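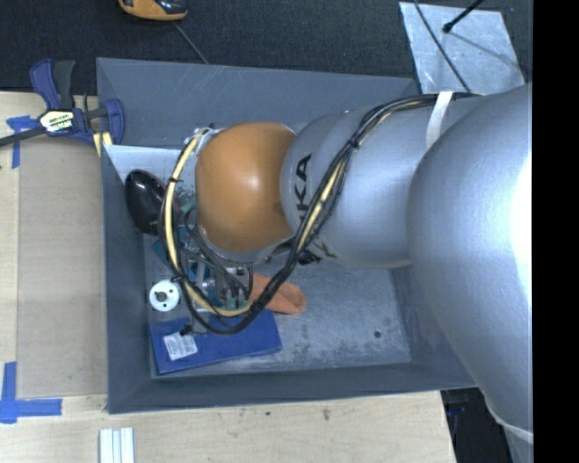

Hands wanted for the bin picking build, Girkitz shared workshop

Posted by: Min-kyu Kwon
Where: Girkitz, Firkbridge, back bench past the laser cutter
When: evenings from 6:30, starting now and running through December
Pay: none, sorry. Dinner on build nights and your name on the writeup

What we're doing

Getting a secondhand industrial arm to pick mixed household stuff out of a gray bin and put it down somewhere sensible. Project is called Ploseck. It's a hobby build, no company behind it, no grant. Arm is in, gripper is on, bin is clamped to the bench. Software sort of works. Need more people than the 2 of us.

Who we need

Wiring person. Most urgent. The bundle out to the gripper is held with cable ties and a strap and it wants redoing properly, with enough slack that the wrist can turn all the way round without tugging on anything. If you've done dress packs or even just tidy looms on a motorcycle, come talk to me.

Someone for grasp code. Python, bit of C++. Flat boxes lying on the floor of the bin are the worst, the fingers want to come straight down on them and there's nothing to get hold of. Shiny dark things are second worst. Bring ideas, we have used up ours.

Someone handy with a saw and a router. Bench is wood and it's had a hard life. Want a proper fixture so the bin drops into the same spot every time and we can stop relying on a bar clamp and blue tape marks.

Pick testers. No experience needed at all. You load the bin, start a run, write down what got picked and what got dropped, load it again. 30 picks to a run. Dull in places, but you'll learn how the thing behaves faster than by reading code.

What you need

Be 18 or over, workshop rule
Girkitz safety induction done, or be willing to do it on your first visit (takes under an hour)
Closed shoes, hair tied back, no lanyards or dangly sleeves near the arm
Able to come at least 3 evenings in the first month. After that whatever suits you

The arm never gets powered with one person in the room. Somebody has the stop button in their hand, always. If that sounds fussy this isn't the build for you.

Nice to have, not needed: own multimeter, own laptop running Linux, a box of odd shaped objects you don't mind getting squashed. We go through a lot of those.

Membership

You don't need to be a Girkitz member for the first month, I can sign you in as a guest. After that it's the normal evening rate, ask at the desk. Testers who only come now and then can stay on guest sign in.

How to apply

No CV please. Leave a note in the Ploseck tray at the front desk or message me on the members board, thread 2051. Say which job, which evenings, and one thing you've built or fixed, doesnt matter how small. Guests can ring the bell at the Castellanos Street door after 6:30 and ask for Min-kyu.

Will reply to evryone but it may take a few days. Wiring people get answered first.

Parking is on the street only, the yard gets locked at 9.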